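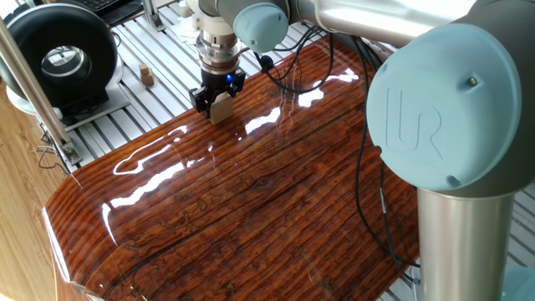
Photo: Kayode Adeleke

Looking after wooden floors and tables this winter

Several members have written in since the last newsletter to ask about varnished wood, mostly floors in the older flats and the long tables in the Zernness reading room. Ayodele Ibrahim has worked on furniture finishes for many years and gave a talk on the subject at Mostness Hall in February. These are the main points for those who missed it.

Most damage to a varnished surface comes from grit. Sand and small stones are carried in on shoes, then dragged about by chair legs and feet. A good mat inside the door helps more than any polish. Sweep with a soft brush before you mop, and change the felt pads under your chairs when they start to feel hard.

Use very little water. Wring the cloth out until it no longer drips, wipe along the grain and dry the surface with a second cloth. Water left standing at a joint will work its way under the varnish and lift it. Steam mops should be kept for tiles.

Avoid spray polishes that contain silicone. They leave a film that makes it hard to get a new coat of varnish to stick later on. If you have used one for years, Ayodele suggests wiping a small hidden patch with white spirit and looking at it the next day before you do any more. Open a window while you do this, and let the cloth dry flat outdoors before it goes in the bin.

A very shiny finish shows every mark when the light is low. Satin varnish is easier to live with in a hall or kitchen. Two members asked whether gloss is harder wearing. Ayodele said the number of coats and the drying time between them matter more. 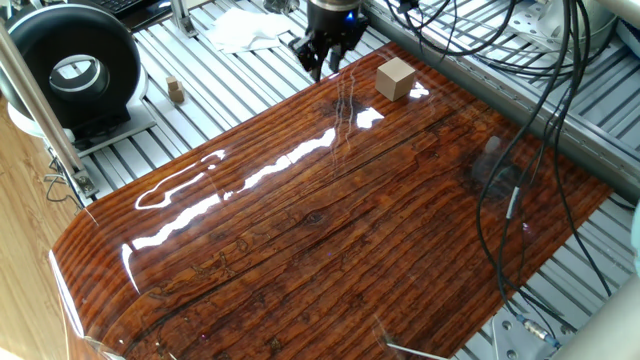 Scratches and white rings

Fine scratches that have not gone through the varnish can often be made less obvious with a little paste wax on a soft cloth. Leave it for ten minutes, then buff. Deeper scratches need to be sanded and recoated, and it is usually best to do the whole board from end to end, as a patch in the middle will show.

White rings from cups are damp trapped in the finish. Leave them alone for a few days first, as many fade without help.

The reading room tables will be sanded and recoated next month. The Plolia fund has set aside £600 for the work, and the room will be closed from Monday for 4 days. Books can be returned at the front desk as usual.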